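Irville Tenants' Association
Minutes, February 23, 2026
Chair: Sibel Kahraman. Notes: Yolanda Cuesta.

1. Heating. Ledberg wrote again to say the new boiler controls will cut bills by 27 percent. No working was attached. Sibel pointed out that the last letter promised much the same and bills went up. Yolanda to ask for the meter readings behind the figure. Until they come, we treat it as a sales line.

2. Snack table. Stays as it is, everyone brings what they like.
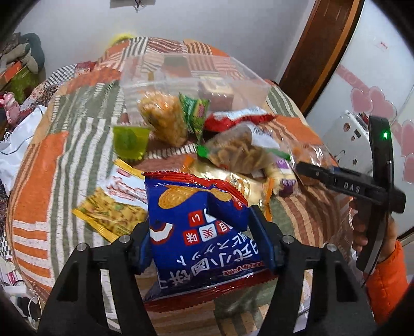
3. Stair lights. Akyol quoted $3000 for three landings, almost double the last price. The quote says "parts and sundries" – members asked what sundries are. Not approved. A second quote to be sought from Nusby, though they did not return our calls last time either.

4. Parking. The owner says the lot holds 52 cars. Several people doubted this, unless the cars are very small. A marked plan was requested in June and has not been seen. Sibel will write again, with little hope.

5. Any other business. The side door still sticks. It was reported as fixed.

Next meeting: date to be posted in the lobby.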